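Fedine arm, simulation, the drop fault. Writing it up as a thread so I can stop answering it in DMs. 1/7

2/7
The symptom: on Friday the gripper opened on its own in the middle of a carry. No open command in the log. 12 runs, 10 of them dropped the object on the way up.

3/7
First guess was friction. I raised it on the finger pads and ran the set again. Same result, so I put the old value back.

4/7
Vasilică Ene asked what the watchdog was set to. It was 300 ms. If the gripper driver hears nothing for that long, it goes to its safe state, and in our config the safe state is "open."

5/7
The planner stalls sometimes when it has to route the arm past furniture. Long stall, watchdog trips, fingers open. On real hardware that would be a dropped load with people nearby, so I'm treating it as a safety fault even though it's only the sim.

6/7
Test room is the one with the wood table and the white chairs. Arm on its dark pedestal, gripper open, small olive-green object down on the white surface.

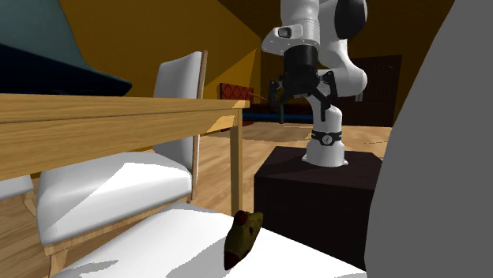 7/7
Changes so far: safe state is now "hold," and the heartbeat runs in its own thread so a slow plan can't starve it. 10 runs since then with no drops. Still open: what "hold" should do if the power goes too. The Drultstead config has the same default, so check yours if you copied it.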